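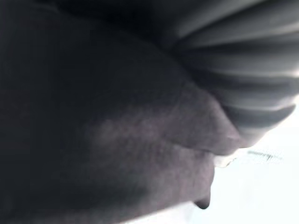 Fig. 1. Close view, right side brighter than left.

Sleep and bedroom habits among first-year students in Pudgate halls
Project report, submitted 2/10/19

1. Background
Students who move into halls often say they sleep worse than they did at home. Our group wanted to know whether this had more to do with noise, with light or with the way the room is used during the day. A bed in a small room is also a sofa, a desk and a place to put clothes, and several books on sleep advise against this.

2. Method
We handed out a paper diary in two halls, Dullunberg and Arboleda. Each person filled in one line every morning for nine nights: time in bed, time of getting up, how often they woke, and what they had used the bed for the day before. We planned to use the Ullutent phone app instead, but it would not export the results as a table, so we went back to paper.

We gave out 500 diaries and collected 2389 usable lines. Many diaries were returned with only the first few nights filled in. Lines with no getting-up time were left out. 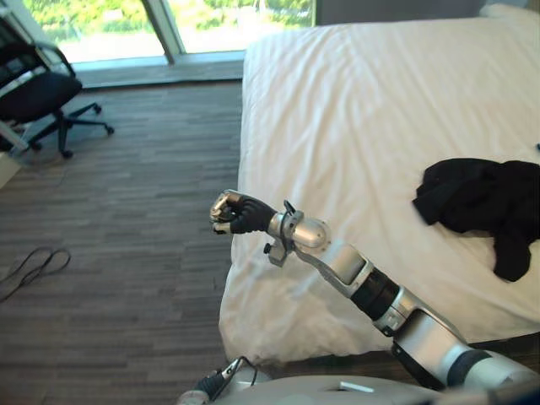 Fig. 2. Foot of the bed and the floor beside it.

3. Results
Noise was the most common reason given for waking, mainly doors in the corridor and people talking in the kitchen. Dullunberg was worse for this, as its kitchens open straight on to the bedroom corridor. Light was mentioned less than we expected, except in the ground floor rooms that face the car park.

More than 1000 lines said the bed had been used for studying the day before. These students went to bed later, but they did not report waking more often. Eating in bed made no clear difference either. Clothes left on the bed were mentioned mostly at weekends, and a few people wrote that they moved them to the chair at night and back again in the morning.

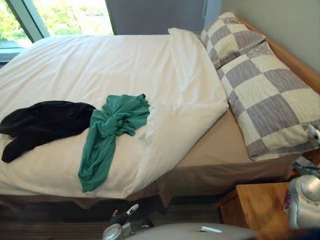

4. Problems with the study
The diary had no space for naps, and some students wrote them in the margin. We could not use these notes in the tables. The two halls also have different rents, so the groups may differ in other ways.

5. Further work
We would like to repeat the diary in December, when the mornings are darker, and add a column for naps and one for room temperature.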